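**For release 2021-09-19**

# Werura opens its folding-by-hand project to outside teams

Hi from Wevdale! I run the demonstration program at Werura, and I finally get to talk about the thing that has eaten my whole summer: trousers.

Starting this week we're sharing Shakya, our library of household tasks shown to robots by hand. It holds 2,576 demonstrations so far, and 561 of those are nothing but people folding pants (I've done more of them than I'd like to admit). You pick up a pair of hand-held grippers, you do the chore the way you'd do it at home, and the grippers record what your hands were up to. A robot with matching fingers can then learn from it.
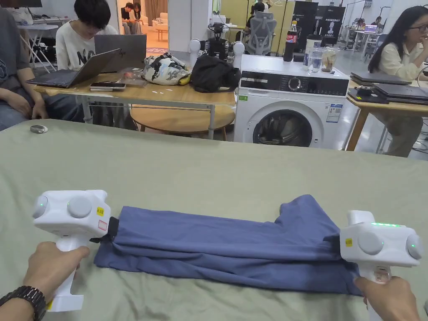
We started out in June with a remote-control setup, and I still like it for some jobs. You sit down, steer the arms, and everything you record is something the robot can physically do. But cloth made us crazy! A sleeve slides, you react half a second late, and you're starting over. With the grippers in your own hands you feel the tug of the fabric, so you pull when it needs pulling and ease off when it doesn't. My first folding session by remote control gave us 14 usable folds in a day. We passed 100 on our first full day with the grippers, and my wrists had opinions about it.

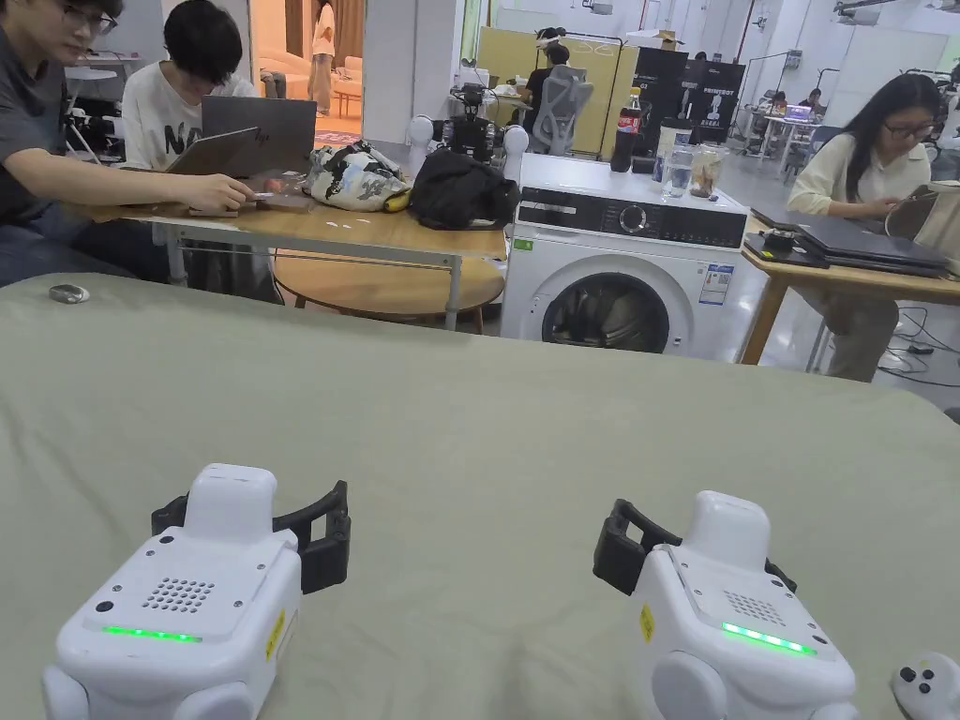

*A pair of hand-held grippers on the green-covered work table.*

Teams who join get the Shakya recordings plus Plalau, the little program we use to sort good takes from bad ones. Plalau is plain to look at, I'll warn you now. It plays back each take, you mark where the fold starts and stops, and you toss the ones where somebody sneezed. We keep the slightly clumsy takes on purpose, the ones where a corner slips and the person goes back for it, and I think those may be the most useful part of the whole set. 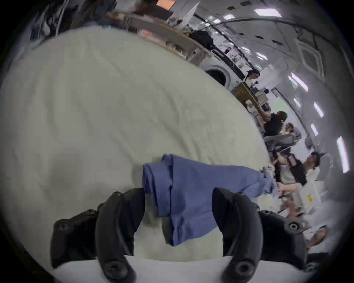

## Who can join

Anybody working on home robots, really. University labs, small companies, a couple of stubborn people in a garage. You don't need our arms, but you do need fingers shaped close enough to ours that a pinch means the same thing on both ends. The finger drawings come with the download, and so do our notes on table covers (yes, there are notes on table covers).
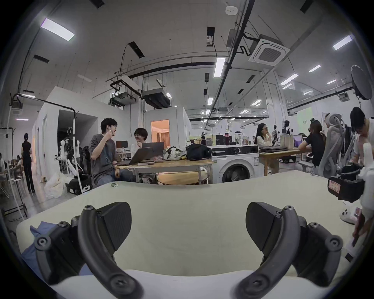

## How to get in touch

Write to the demonstration desk at Werura in Wevdale and tell us what chore you're after and what hardware you have. We're happy to set up a visit if you'd like to try the grippers before you commit to anything. Reporters are welcome too. Plan on a couple of hours, and bring a shirt you don't mind seeing folded over and over.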